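Clunislow Kitchen Bench: Fault Review Meeting, Minutes
Last updated: December, 4:10 p.m.

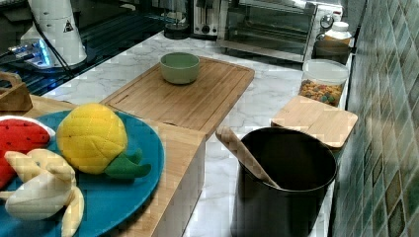
Present: Murray Merrick (chair), Cameron McPhee (minutes), Hoani, Ereck
Apologies: Prudik side could not dial in; Cameron will send them these notes.

1. Notes from last time

Accepted with one fix. The wrist cable was replaced on the left arm, the right one is still the original. Murray asked that we write "left" and "right" as seen from the operator's chair from now on, and everyone was very happy to have that settled at last.

2. The dropped pineapple and the stop that came late

This was the main item and we spent most of the hour on it. What a great discussion!

Hoani ran the soft fruit task for most of the morning: pick a plush fruit off the teal plate, carry it over the cutting boards, set it in the little green bowl. On run 154 the arm picked up the pineapple, started its carry, and let go halfway across. The arm then kept moving toward the bowl as if it was still holding something. Hoani pressed the stop. The arm kept going for 970 milliseconds before it halted, and it came to rest over the tall black canister with the spatula in it. Our limit for a stop is 50 milliseconds, so this is a big miss and we are treating it as a safety matter. Nobody was within reach and nothing was broken.

Hoani gets a huge thank-you for pressing the button right away and for leaving everything as it was until Murray got there. That made the logs so much easier to read.

Cameron walked us through the logs. There are two separate faults here (we had all assumed one):

a) The grip. The force reading sagged slowly over the carry and the controller took the sag for the fabric settling. It does that on plush toys because they squash, and we wrote the rule ourselves back when we were using only hard plastic food. The quilted pineapple is fat in the middle and slick on the outside, so it slid out while the controller sat there feeling fine about it.

b) The stop. The button signal arrived on time. It then waited behind a backlog of grip messages, which had piled up once the fingers closed on nothing and began retrying. Ereck found this one by reading the queue line by line over lunch, and it is a lovely bit of detective work.

Ereck pointed out that (b) would have happened with any failed grip, on any object. Hoani asked if we'd had late stops before and missed them. Cameron checked during the meeting: there were 2 earlier runs with a slow stop, both logged as "operator pause" and never looked at. Agreed that this label has to go.

Murray wants the stop moved off the shared queue completely, onto its own wired line that cuts motor power. Ereck agreed and said the Prudik controller has a spare input for it. Cameron asked if we could raise the message priority as a quick fix and keep running. We talked it over and decided no. The arms stay powered down until the wired line is in and tested.

3. Bench layout

Hoani would like the black canister moved farther from the carry path. Ereck would prefer to leave it, as the whole point of this bench is that it looks like a kitchen somebody uses, with the toaster oven and the cereal and all the rest of it. Compromise: the canister stays for recorded runs and comes off for any test of a new stop or grip setting. Hoani will write that on the start sheet.

Murray also asked for a keep-out zone in software around the stovetop. Ereck says this is a short job and he can't wait to try it.

4. Testing before we restart

Stop tests will be done with the arm empty, then holding the banana, then with a grip made to fail on purpose. Any stop over the limit sends us back to the beginning. Cameron to plot every result, good or bad, and put the plots in the shared folder.

Once the tests pass, Hoani will be first back in the chair, and he has already asked for the pineapple.

Actions
Ereck: wired stop line, keep-out zone, new grip rule for soft objects
Cameron: remove "operator pause" label, recheck all old runs carrying it, send minutes to Prudik
Hoani: start sheet, lock-out tag on both arms today
Murray: incident form, sign-off before power goes back on

Any other business: Ereck asked for a second stop button on the far side of the bench. Agreed on the spot. Murray will order it.

Meeting closed 3:25 p.m.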